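Cleaning cloth

A cleaning cloth is a piece of fabric used to remove dust, dirt, grease or liquid from a surface. Cleaning cloths are among the oldest household tools and are still used in homes, shops, hospitals, kitchens and workshops. They differ from paper towels in that most are meant to be washed and used again. Common types include the dust cloth, the dishcloth, the floor cloth, the polishing cloth and the glass cloth.

History

For most of history, cleaning cloths were made from worn clothing and bedding. Linen and cotton were preferred once they had been washed many times, as old fabric is softer and sheds less lint than new. Wool was used for polishing and for taking up grease. In many households a shirt or sheet passed through several uses before it ended as a floor rag, and what remained could be sold to a rag dealer for papermaking.

Cloths woven especially for cleaning became common with the growth of the cotton industry. Mills sold loosely woven yellow dusters, checked glass cloths and thick looped dishcloths. Viscose and cellulose sponge cloths followed in the twentieth century, and microfiber cloths became widely available toward its end.

Materials

Cotton absorbs water well, stands up to hot washing and can be boiled. Terry cotton has loops on one or both sides, which increase the amount of liquid it can hold. Flat-woven cotton holds less but leaves fewer fibers behind.

Linen is strong, dries quickly and produces little lint. It is the traditional material for drying glassware. It is stiff when new and softens over many washes.

Microfiber is made from very fine synthetic threads, usually a blend of polyester and polyamide. A blend often sold for general cleaning is 80 percent polyester, with polyamide making up the rest. In many cloths the threads are split during manufacture, which gives each one a wedge-shaped edge and a larger surface. Such cloths pick up dust when dry and can remove light grease with plain water.

Chamois is a soft leather used damp, mainly on windows and vehicles. Synthetic versions are made from polyvinyl alcohol or from nonwoven fabric.

Use

Dusting is done with a dry or barely damp cloth, folded into a pad. Folding gives the user several clean faces in turn, and the cloth is refolded as each one becomes dirty. Work normally starts at the highest surface and moves down, so that falling dust lands on areas still to be cleaned.

Walls with a painted finish are wiped with light pressure. Flat paint marks easily and may become shiny where it is rubbed, while satin and gloss paints tolerate more water. Switch plates and control panels mounted on a wall collect fingerprints and are cleaned with a dry or slightly damp cloth. Liquid is put on the cloth and never sprayed at the fitting.

Glossy surfaces such as glass and polished plastic show streaks when too much water or detergent is left behind. A second, dry cloth is often used to finish them. Paper towels can scratch soft plastics.

Color coding

Hospitals, hotels and food businesses often assign cloth colors to areas or tasks to reduce the spread of germs. Schemes differ between countries and between employers. In one common arrangement, red is used for toilets, yellow for washbasins, green for kitchens and blue for general areas such as offices and corridors. Tomoyo Ichikawa, in a training handbook for cleaning staff, recommends posting the scheme where cloths are stored and keeping each color in its own closed bin after use.

Washing and care

Cotton and linen cloths may be washed hot and dried by machine. Microfiber is washed apart from cotton, which would leave lint in its fibers. Fabric softener coats the threads and reduces absorbency, and chlorine bleach weakens them. Cloths that have been used with drying oils, such as linseed oil, can heat up and catch fire if left in a pile. They should be spread flat outdoors to dry, or kept under water in a sealed metal container until disposal.

A cloth left wet in a heap soon develops an odor. Fadime Akyol's household guide advises hanging kitchen cloths open after each use and changing them daily. Worn cloths can be kept for rough work such as cleaning tools or garden furniture.

Gallery 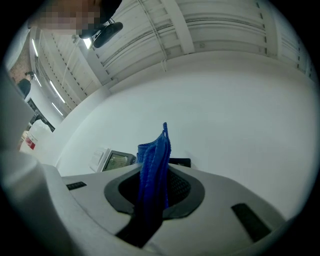

Blue cloth with a soft, textured surface

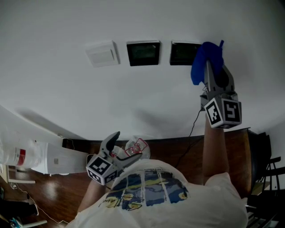 Can a microfiber cloth be used without any detergent?

Plain water is enough for dust, fingerprints and light grease on most hard surfaces. Heavy grease and dried food usually need a small amount of detergent, and the cloth should be rinsed well afterward.

See also

Chamois leather
Dishcloth
Feather duster
Mop
Terrycloth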